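Mengal to publish translated web serial Lerasby in print and ebook

Apr 16, 2022 | By Anisa Hartono
2 min read

Mengal has acquired English-language print and ebook rights to Lerasby, the fantasy serial by Leobardo Bañuelos. The agreement covers the first 58 chapters, to be issued as two volumes. Translation is by Fouzia Soomro.

The serial follows a disgraced map-maker in the river city of Nernau who is bound by oath to a minor water god. It has run online in instalments of up to 2000 words.
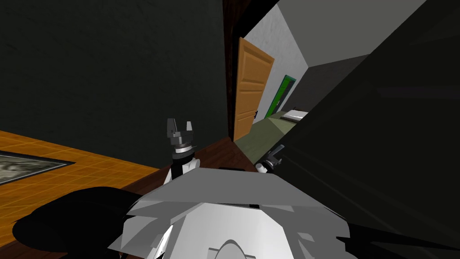

Two grippers, the left one raised and open.

The print text is a new translation, prepared from the author's revised manuscript. Names, ranks and forms of address have been standardised across both volumes. A glossary of 30 terms will be included at the back of each, with a guide to the oath system and its grades.

"The online chapters were translated as they appeared, and terms drifted," said Fouzia Soomro. "The river guild had four English names by the end of the first arc. It now has one."

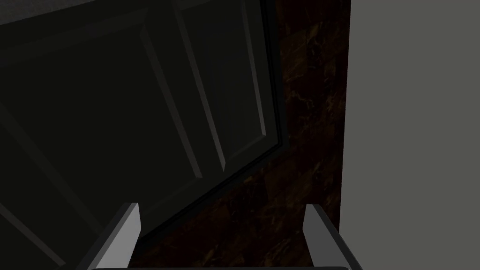 Volume one closes with the siege of Drondgate — chapter 29 in the online numbering — and adds a short prologue in the voice of the water god. Chapter breaks otherwise match the serial. Honorifics are kept where they mark rank and dropped elsewhere.

Fahad Rind will edit both volumes. Cover design is by Samina Rind.

The first 20 chapters will remain free to read online in the earlier translation. Later chapters will be withdrawn when volume one goes on sale. Reader comments on those chapters will be archived and stay viewable.

Review copies are available in ebook format only. Requests should be sent to Anisa Hartono, publicity, Mengal.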